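Teleoperation Station Check, Simulated Door Task
Site: Tultesley, bay 2. Inspector: Lanying Tian. Operator: Clifford Friesen.

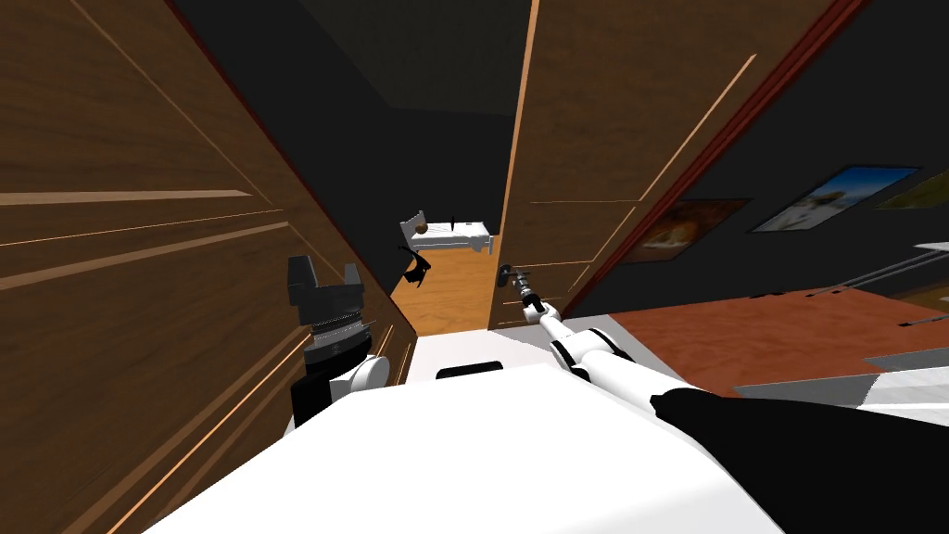 Complete before the first recorded demonstration of each shift. Mark OK, FAIL or N/A. A FAIL on items 1 to 4 stops recording.

1. Emergency stop on operator desk releases both arms. OK
2. Left arm parked clear of the door panel before right arm is enabled. OK
Comment: Friesen parks it higher than the written pose. Accepted.
3. Right gripper opens and closes fully from the hand controller. OK
4. Control delay under 70 ms. FAIL, then OK
Comment: Over limit at first reading. Yao relay restarted, retested under load, passed.
5. Lever handle turns and springs back in the simulator. OK
6. Gripper contact with handle shows in the force log. FAIL
Comment: Log stays at zero on light contact. Passed to Tetsuya Shibata. Demonstrations may continue, but tag them "no force."
7. Door and base return to start pose on reset. OK
8. Operator break taken every 15 minutes. N/A at time of check
9. Headset straps and lenses cleaned. OK
Comment: Left strap worn. Replacement on order from Standside.
10. Disk space for the full shift. OK
Comment: 2,841 demonstrations stored against a target of 3,000. Do not delete failed grasps; Heiðrún Kirkegaard reviews them on Sunday.

Recheck item 6 after the next simulator build. Countersigned: Hanane Ghoneim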